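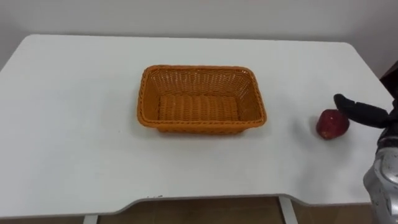

The ferry to Nastbridge was late, and Nazareno Galli had time to read the letter again. It was from his aunt's neighbor, a Mrs. Gajdoš, whom he had never met. She wrote that the house was sold, that the new owners were polite people, and that they would keep the pear tree if he asked them in person.

He did not know why he should ask. He was a boy of nine when he climbed that tree for the last time, and he fell from it and broke two fingers. But in October he had taken the letter to work every day in the pocket of his coat, and then one morning he bought a ticket.

On the boat a man was selling coffee and small cakes from Fivotano. Nazareno bought one cake and gave half of it to a child who was looking at it very seriously.

"Is it your home, over there?" asked the child's mother.

"It was for three summers," he said.

Mrs. Gajdoš waited for him at the pier. She was smaller than her handwriting. They walked up the hill slowly, almost 200 steps, and she stopped at every bench to tell him who had died and who had only moved to the mainland.

The tree was still behind the house. It leaned more than he remembered, and the lowest branch was now at the height of his chest. The new owner came out in slippers and wiped his hands on his trousers.

"You are the nephew," he said. "You want that we keep it?"

Nazareno had prepared some sentences on the boat, but they were about his aunt and they were too long. He put his hand on the branch.

"Yes, please," he said.

The man nodded and went inside to look for a ladder, and Mrs. Gajdoš sat down on the wall and took off one shoe.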